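Convocatoria de participantes: demostraciones por teleoperación para tareas con cajones

Laboratorio de Manipulación Flirkadham
Publicado el 9 de junio de 2019

El laboratorio Flirkadham busca participantes para la segunda fase de grabación del proyecto Stota, dedicado al aprendizaje por demostración en manipulación de mobiliario articulado. El trabajo consiste en guiar un brazo robótico simulado mediante control remoto hasta completar tareas cortas: abrir un cajón, cerrarlo, llevar la pinza hasta un tirador determinado, retirarla sin tocar el mueble. Las trayectorias grabadas se utilizan después para entrenar políticas de control por imitación.

La primera fase se cerró con 1.691 demostraciones válidas. El análisis posterior mostró una variabilidad insuficiente en la fase de aproximación, en particular en los cajones inferiores, y un exceso de trayectorias procedentes de operadores con mucha experiencia. Por ese motivo se abre ahora la participación a personas ajenas al laboratorio.

Entorno de trabajo

Toda la grabación se realiza en simulación. El operador controla un brazo amarillo de tipo industrial, fijado a una placa base cuadrada, frente a una cómoda de madera con tiradores redondos. La cómoda no cambia de posición durante un mismo bloque. La vista principal es elevada y oblicua; no se puede modificar durante el episodio.
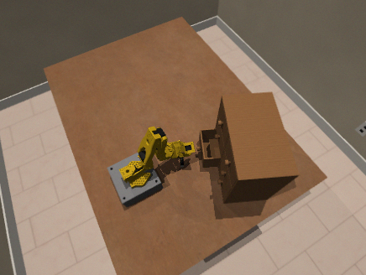 El mando de teleoperación tiene seis grados de libertad y un gatillo para la apertura y el cierre de la pinza. La correspondencia entre la mano y el efector final es relativa, con embrague: al soltar el botón lateral, el brazo conserva la postura y el operador puede recolocar la mano. La escala de movimiento se ajusta al comienzo de cada bloque y queda registrada junto con los datos.

No hay realimentación de fuerza. El contacto con el cajón se aprecia únicamente por la vista y por un aviso sonoro que se activa al superar el umbral de colisión. Los participantes de la primera fase señalaron que juzgar la profundidad a partir de las sombras requiere cierta práctica, y el bloque de familiarización se ha ampliado en consecuencia.

Tareas asignadas

1. Apertura. Partiendo de la postura inicial, aproximar la pinza al cajón indicado y abrirlo hasta la marca de recorrido. El episodio se da por válido si el cajón permanece estable tras retirar la pinza.

2. Aproximación con objetos en la superficie. Se ejecuta la misma secuencia con objetos pequeños, entre ellos uno rojo de forma cilíndrica. No hay que manipularlos. Un contacto accidental no invalida el episodio, pero debe marcarse con la tecla correspondiente.
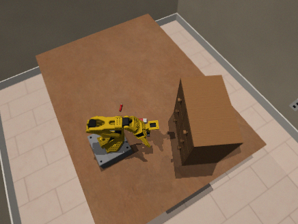 3. Cajones inferiores. El brazo trabaja cerca de su límite articular y es frecuente perder de vista los dedos de la pinza. Se pide una velocidad constante en el último tramo y se admiten correcciones, siempre que no se reinicie el episodio.

4. Recuperación. El episodio comienza en una postura desfavorable, generada por el sistema, y el operador debe volver a una aproximación correcta. Estas demostraciones se etiquetan por separado.

Dedicación y compensación

Cada participante completará 3 sesiones en las instalaciones de Flirkadham, en el edificio Branden, a lo largo del mes de agosto. Las pausas entre bloques son obligatorias y cuentan como tiempo de sesión. La compensación total es de 191 euros, abonados por transferencia al finalizar la última sesión. En caso de abandono se paga la parte proporcional a las sesiones completadas.

Se ofrecen 14 plazas.

Requisitos

Ser mayor de edad.
Visión normal o corregida.
Movilidad completa de la mano y la muñeca con la que se vaya a operar. Hay mando para diestros y para zurdos.
No haber participado en la primera fase de Stota.
Comprensión escrita de español o inglés, idiomas en los que está disponible la interfaz.

No se exige experiencia previa en robótica. La experiencia con videojuegos o con programas de modelado 3D debe declararse en el formulario y se emplea para equilibrar los grupos.

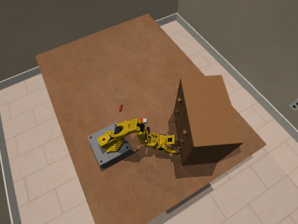
Los episodios se revisan al término de cada sesión con la herramienta Wyss, desarrollada en el propio laboratorio. El participante repasa sus grabaciones junto con un técnico, confirma las marcas de contacto y puede solicitar la exclusión de cualquier episodio sin justificarlo. La revisión forma parte del horario remunerado.

Datos recogidos

Se almacenan las señales del mando, los estados articulares del brazo, la posición de los cajones y las imágenes generadas por el simulador. No se graba la voz ni la imagen del participante. Los datos se asocian a un código numérico, y la tabla de correspondencia se destruye una vez tramitado el último pago.

Solicitudes

El formulario está disponible en la página del proyecto Stota, apartado «Participación». Debe indicarse la mano dominante y la disponibilidad en agosto. Las plazas se asignan por orden de recepción, dentro de cada grupo de experiencia. Las solicitudes incompletas no se tramitan.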